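Evaluation of the Bririco Hand-Held Gripper Kit for Collecting Small-Object Handling Demonstrations

Final report, one-semester project course
Department of Mechanical and Electrical Engineering
November 2020

Summary

The Bririco kit is a pair of hand-held parallel grippers with a camera mounted behind the fingers of each unit. It is sold to teaching labs that want to record manipulation demonstrations without buying a robot arm. The project examined whether the kit, as shipped, can be used for objects much smaller than the ones in the vendor's manual. Jewelry was chosen as the test material. The kit was usable for picking up and transferring small rigid pieces and for handling fine chain, subject to the limits given in Section 5. The finger pads and the assembly instructions were the weakest parts of the product. A purchase is recommended with conditions.

1. Background and scope

The department is considering a kit for the second-year automation lab. Three products were on the initial list: the Bririco kit, the Eshun glove set, and a bare gripper from Brastness that is sold without a camera. The Eshun set was dropped at the proposal stage because it records hand pose only and gives no view from the fingertips. The Brastness gripper was dropped because a camera mount would have had to be designed and printed, which did not fit in one semester. The report therefore covers the Bririco kit alone and makes no claim about how the other two would have performed.

The questions set in the proposal were as follows.

Can an operator with no prior experience pick up small pieces with the tool?
Is the object visible in the recorded video at the moment of contact?
Does the mechanism keep its alignment over a semester of use?
Is the documentation good enough for students to build and maintain the kit without staff help?

Training a control policy on the recordings was outside the scope. No robot arm was used at any stage.

2. Description of the kit

Each unit arrives as a bag of flat plastic links, a handle, a trigger, a camera bracket and a bag of hardware. The links form a scissor-type linkage that converts trigger travel into jaw closure. The pivots in the linkage are lined with eyelets. The jaws are separate parts and can be exchanged without taking the linkage apart. Thin flexible pads line the inner faces of the jaws and are attached with adhesive.

The camera connects to a laptop by cable and is recorded with Findix, the logging program supplied with the kit. Findix saves one video file per camera and one text file per session. The nominal recording rate in the default profile is 30 frames per second. A higher rate is available in the menu but was not stable on the lab laptop, and the default was kept for all sessions.

The kit does not measure grip force. Jaw opening is not measured directly either; the manual suggests recovering it from the video. We did this by hand for a few clips only, as a check, and did not automate it.

3. Assembly and setup

Assembly of the first unit took one full lab period. The second unit took less than half of that. Most of the lost time came from two errors in the manual. The exploded drawing on the page for the left arm is mirrored, and a washer listed in the parts table does not appear in any drawing. The washer belongs under the trigger pivot. Without it the trigger rubs on the handle and does not return fully.

The pivot screws must be tightened by feel. If they are too tight, the linkage sticks near full closure. If they are too loose, the jaws shift sideways under load and the tips do not meet. The manual gives no torque value. We settled on tightening until the linkage stopped moving freely and then backing off by a quarter turn, and this setting was used on both units.

Alignment was checked by closing the jaws on a strip of paper and pulling. A unit was accepted if the paper was held at the tips and could not be rotated by hand. Both units passed after the second adjustment.

The work surface was a white table with even lighting, with white fabric used as a second surface for part of the work. A compartment organizer was used to hold the pieces. An earlier trial on a dark bench was discarded after the camera exposure rose to compensate and bright metal lost all detail.

4. Test procedure

Two kinds of material were used: small individual pieces of the earring and charm type, and fine chain. All were gold-colored costume jewelry. The basic task was to grip a piece, lift it clear, and release it. For part of the work the piece was transferred to or from a compartment of the organizer.

A total of 2,000 attempts was set as the target in the proposal, and this number was reached. Attempts were divided into blocks, with 20 attempts to a block, and the operator rested between blocks. After each attempt the second team member marked it on the log sheet as held, dropped, or missed. A piece that slipped but stayed in the jaws was marked as held, with a note.

The first blocks for each operator were treated as practice. They are stored with the rest of the data and flagged in the session file, but they were not used for the conclusions below. No attempt was made to compare operators with each other.

5. Results

5.1 Small rigid pieces

Operators with no earlier experience could pick up small rigid pieces after the practice blocks. The main cause of a miss was approach angle. When the tool came in steeply, the jaws closed above the piece and pushed it away along the table. A shallower approach, with the tips almost touching the surface before closing, was more reliable and became the standard instruction.

Pieces with thin wires were the hardest in this group. If the wire alone was gripped, the body swung and often pulled free during the lift. Gripping the body worked better where the body was wide enough to reach both pads.

5.2 Chain

Chain was easier to grip than expected and harder to place. The jaws could hold a few links at the very tip, and the remainder hung from there. Placement was poor. The free end landed first and the rest followed in whatever direction the chain was already swinging. Waiting for the swing to stop improved the result but made each attempt considerably longer.

A chain gripped at the outer corner of one jaw could work its way out as the tool was turned. The operator could not feel this happening. It was visible in the video, but only on review.

5.3 Visibility

The fingers take up a large share of the lower part of the camera view. With the jaws open, an object between or beyond them is in clear sight. With the jaws closed, a very small piece can be hidden completely, and whether the grip succeeded can be judged only from the piece's absence on the table. For chain this was less of a problem, as the hanging part stays in view.

The camera focus is fixed. It is set for objects beyond the fingertips, and the fingers themselves can look soft when they are open and close to the lens. We do not regard this as a defect for the intended use, but it limits any attempt to recover jaw opening from the edges of the fingers.

5.4 Wear

No link broke and no eyelet came loose. The pads did not last. On one jaw the edge of the pad began to fray and turn outward into the gap, and it was eventually replaced. The kit includes 2 spare pads, and this is too few for a class. The pads are not listed as a separate item in the vendor's catalog. The vendor answered our email and offered to include more with an order.

6. Discussion

The kit was designed for objects that fill the jaws. With jewelry, only the last part of the tip does any work, and the quality of the result depends on how well the two tips meet. This explains why the pivot adjustment mattered more than any other setting. A narrower jaw would probably help with both grip and visibility. Since the jaws are exchangeable, one could be printed in the department shop — this was planned but not completed.

The lack of any force measurement was not a serious problem for metal pieces. It would be for pearls, glass beads or anything with a soft coating, and we did not test those.

Two weaknesses of our own procedure should be noted. The held/dropped/missed marks were made by a team member who knew the purpose of the test. The lighting was also kept constant throughout, and the results may not carry over to a room with windows.

7. Cost and maintenance

The purchase price is within the lab's limit for a single equipment item. Running costs are low apart from pads. A full strip and rebuild of one unit can be done in a lab period by a student who has done it once before. We recommend that the pivot screws be checked at the start of every session, with the paper strip test repeated after any adjustment.

8. Recommendation

Purchase of the kit is recommended for the second-year lab if the vendor supplies extra pads with the order and a corrected assembly drawing. The order would need to be placed in December for the kit to be ready for the spring course. Findix should be installed on the lab machines beforehand and tested with the default profile.

Further work should begin with a narrower jaw and a repeat of the chain placement test.

Appendix A. Views from the gripper cameras 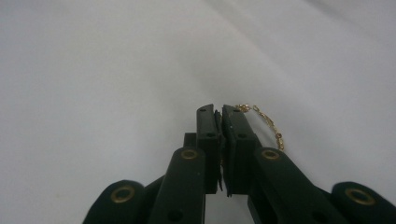
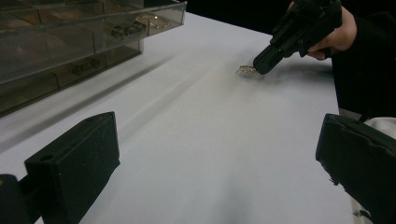

Figure A1. Gripper camera views from the jewelry handling work. First view: fine chain held at the tip of the right jaw. Second view: a hand-held gripper above a small piece on the table, with the compartment organizer at upper left.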